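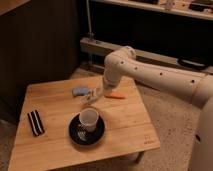

Fig. 1. The arm, the paper cup and the black saucer.

Home Projects Reports Teams Contact
Search reports... Go

Huvik: A Task Planner That Knows When to Give Up
Liliana Sala, Hermenegildo Nava, Su-chen Chiu
19 Sep 2021
5 comments Share

1. What we set out to do

Our proposal promised a planner that would tidy any small table. The version we are handing in deals with a cup, a saucer and whatever else has been left lying around them, and it does so at the speed of a cautious grandparent. We named it Huvik early on, before there was any code to name, and the logo took a week.

Huvik sits between two pieces we did not write. Esus, the lab's perception server, sends a list of objects with a pose and a confidence for each. Ploser, the motion library, takes a target pose and returns a path or an error. Huvik decides what to ask for next. On paper this is the easy part, and we have the paper to prove it.

2. Perception, or what the planner is told

Most of our trouble came from believing Esus. It reports a confidence between zero and one, and we took 0.9 to mean "yes." Soft things with no proper corners, such as a sponge or a striped cloth, would change orientation between two messages while lying perfectly still. Huvik would then throw out a good plan and start over, sometimes for a full minute.

The fix was a short buffer. We keep the last 30 poses for each object, take the median, and replan only when it moves more than 5 millimeters. Su-chen wrote this in an afternoon, after Hermenegildo and I had spent December on a Kalman filter that is still in the repository if anyone wants it.
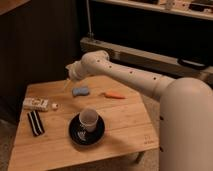
Roswitha Kröger asked at the midterm review why the buffer wasn't inside Esus, where every other team could use it too, and whether we had considered that a median over old poses is a polite way of being late. Both points are fair. The buffer now lives in its own node, and it is emptied whenever the gripper closes on something, so the held object is never judged by where it used to be.

3. Planning and retries

Each step is a small state machine: approach, close, lift, move, lower, release. Any state can fail back to the one before it. Our first version had no retry limit, and we learned this from a log file with 2,000 lines that all said "approach." The limit is now five, after which Huvik stops and prints which object defeated it.

Lowering was the state we rewrote most. The saucer has a raised rim, so a target height that is fine over the middle is a collision a little to one side.

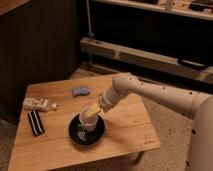

We ended up splitting the descent in two, with a quick move to 50 millimeters above the target and then a slow one that watches the wrist force and stops at contact. Ploser doesn't love being interrupted halfway down a path, so we send it many tiny paths and let it think each one was its own idea.

4. Left undone

Huvik has no notion of clutter. If something lies in the way it plans around it or fails, and moving it aside never comes up. Liliana has a branch called "chiang" that tries — merging it breaks the lowering code, and we ran out of term before we ran out of conflicts. Marichka Ivanyshyn has agreed to take the branch over. The install notes are in the readme, and step four still needs to be run twice.

Previous report Next report Back to top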